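Home Vacancies Studies Publications Contact
Search this site Go

Call for participants: household storage humidity study

Clarden is recruiting households for a study of moisture in indoor storage. The study measures relative humidity and temperature in closets, pantries, basements and under-bed spaces over one heating-free period, beginning in July. It is run from our Brarkau office, with sensor calibration carried out at Plultow.

We need 384 households. Apartments, row houses and detached homes are all eligible, whether owned or rented. Each household receives 3 data loggers, a mounting kit and a prepaid return box. The loggers are battery powered, make no sound and need no internet connection.

What participation involves

Loggers stay in place for 13 weeks. One goes in the storage space under study, one in the room it opens onto, and one outdoors in a shaded position. Participants fill in a short form every week, noting whether windows were kept open, whether a dehumidifier or air conditioner was in use, and whether items were added to or taken out of the space. The form takes nearly 10 minutes the first time and less after that.

Stored items matter to the results. Cardboard, cotton, leather and wicker take up and release water vapor at different rates, and a full shelf behaves differently from a bare one. Please do not clear out or rearrange the space before the loggers are installed.

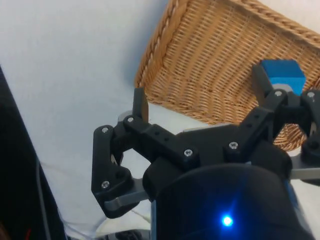 Containers with lids should be left as they normally are, open or closed. If a container is usually kept on the floor, leave it there and say so on the first form. Loggers must not be placed inside a container unless your instructions ask for it.

Who can apply

Applicants must be 18 or older and expect to live at the same address until the loggers are returned. The storage space must have at least one solid door, hatch or curtain. Homes with active water damage, or with building work planned during the measuring period, cannot be accepted. Renters do not need permission from the landlord – all mounts are adhesive and removable.

Payment

Households that return all loggers and at least 10 weekly forms receive $50. Partial participation is paid in proportion to the forms received. A copy of your own readings, with a plain chart for each logger, is sent after the data have been checked.

Data

Addresses are held separately from readings and deleted once payment has been made. The anonymized data set will be shared with Chamoun for use in its building ventilation model.

How to apply

Use the application form on the Studies page. Give the type of home, the floor level and a brief description of the storage space. Applications close when all places are filled.

Posted 18 April 2026

Contact | Privacy | © Clarden | Back to top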